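Fusik、家庭に残る小物の引き取りと仕分けサービス「Narmont」を7月に開始
受付はKuvthorpeの直営店Ríosにて
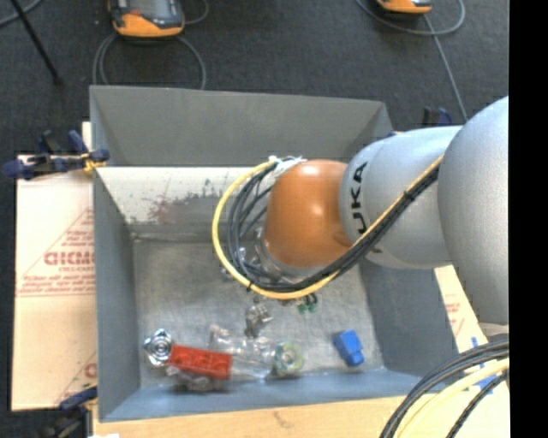 内壁に傾斜のついた灰色の容器と、底に置かれた赤や青の小物

家庭用品の回収と再販を手がけるFusik(本社:Kuvthorpe)は、引き出しや工具箱の底にたまった小物を混ざったままの状態で引き取り、種類ごとに仕分ける新サービス「Narmont」を7月に開始します。受付窓口は、Kuvthorpe市内の直営店Ríosに設けます。

■サービス開始の背景

当社はこれまで、食器、衣類、小型家具を中心に引き取りを行ってきました。その受付の場で以前から多く寄せられていたのが、「おもちゃの部品とねじが一緒になった箱も持ち込めるか」という問い合わせです。組み立て玩具の残り、片方だけのキャップ、何に使うのか分からない金具などは、一つひとつが小さく、家庭で分けるには手間がかかります。引っ越しや子ども部屋の模様替えの際に、中身を見ないまま箱ごと処分したという声も届いていました。

従来の窓口では、素材や用途が分かれていない小物はお断りしていました。Narmontでは事前の分別を不要とし、袋や箱に入ったままの状態でお預かりします。

■引き取りの対象

対象となるのは、大人の手のひらに収まる大きさで、乾いた状態の小物です。

・組み立て玩具やブロックの部品、小さな車輪、積み木
・ねじ、座金、家具用の金具、鍵のかかっていない小型の錠
・キャップ、ふた、つまみ、透明な樹脂の小部品
・ボタン、バックル、カーテン用のフック

壊れているもの、一部が欠けているもの、セットの一部しか残っていないものも受け付けます。汚れは乾いた布で軽く拭き取っていただければ十分で、洗浄の必要はありません。

次の品物は引き取りの対象外です。

・電池および電池が入ったままの製品
・刃物、針、割れたガラス
・薬品、塗料、油が付着したもの
・食品および食品の残りが付いた容器
・現金、貴金属、身分証明書など

対象外の品物が見つかった場合は、お預かりした袋ごと仕分けを止め、お客さまにご連絡します。電池については、Ríosの店内では回収していません。お住まいの地域の案内に従ってお出しください。

■仕分けの流れ

受付では、スタッフが袋の口を開けて対象外の品物がないかを確認し、受付番号の札を付けます。袋は番号ごとに保管され、別のお客さまの品物と混ざることはありません。

仕分けは底の浅い容器に中身を広げて行います。最初に重なりをほどき、樹脂、金属、その他の3つに分けます。続いて形と用途を見て、玩具の部品、金具、留め具といった区分に振り分けます。樹脂と金属が組み合わさった部品は無理に外さず、用途の区分を優先します。透明な部品は他の物の下に入ると見落としやすいため、容器を空にした後でもう一度底を確認します。

用途が判断できなかったものは「不明」の区分に入れて一定期間保管します。玩具の部品と思われる場合には、同じ形のものが集まるまで待つこともあります。

■仕分け後の取り扱い

お申し込みの際に、次のいずれかをお選びいただきます。

返却:仕分けた小物を区分ごとの小袋に入れ、Ríosの店頭でお返しします。小袋には区分名と受付番号を記載します。

引き取り:小物の所有権を当社にお譲りいただきます。使える状態のものは、Ríosの部品コーナーで量り売りします。使用できないものは素材別にまとめ、再資源化を行う事業者に引き渡します。

区分の一部だけを返却し、残りを引き取りとすることもできます。その場合は、申込書の該当する欄に印を付けてください。申し込み後の変更は、仕分けが始まる前に限り店頭で承ります。

仕分けの途中で、写真や手紙、思い出の品と思われるものが見つかったときは、選択された方法にかかわらず別に保管し、お客さまに確認します。

■部品コーナーについて

Ríosの1階奥にある部品コーナーは、サービスの開始に合わせて棚の配置を変更します。これまで食器の棚があった壁側に小物用の引き出しを並べ、玩具の部品、金具、留め具の順に配置します。食器は入口側へ移ります。

引き出しの中の小物は、備え付けの皿に取り出して選ぶことができます。探している部品がある場合は、手元に残っている同じ部品か、相手側の部品をお持ちいただくと、形や寸法を合わせやすくなります。取り置きと電話での在庫確認は行いません。

小さな部品は誤飲のおそれがあるため、部品コーナーは小さなお子さまだけでの利用をご遠慮いただいています。引き出しの開閉は、付き添いの方がお願いします。

■料金と受付

料金は1袋500円で、返却、引き取りのどちらを選んだ場合も同額です。専用の袋はRíosの店頭で無料で配布します。1袋に入れられる重さは3,000グラムまでとし、これを超える場合は袋を分けてください。箱や缶のままお持ちになった場合は、受付で専用の袋に移し替えます。空いた箱や缶はお持ち帰りください。

受付は開店から15時までです。部品コーナーは閉店までご利用いただけます。予約は不要ですが、一度に多くの袋を持ち込まれる場合は、お預かりの日を分けていただくことがあります。郵送での受付は行っていません。

返却の準備ができた袋については、申込書に記入いただいた連絡先にお知らせします。受け取りの際は受付番号の控えをお持ちください。

■サービス概要

名称:Narmont
内容:混ざった状態の小物の引き取り、仕分け、返却
開始時期:7月
受付場所:Ríos(Kuvthorpe)1階受付
受付時間:開店から15時まで
料金:1袋500円
重量の上限:1袋3,000グラム
運営:Fusik

■本件に関するお問い合わせ

Fusik 広報窓口
取材のお申し込みは、媒体名、ご希望の時間帯、撮影の有無を添えて広報窓口までお寄せください。お客さまからのサービスに関するお問い合わせは、Ríosの店頭で承ります。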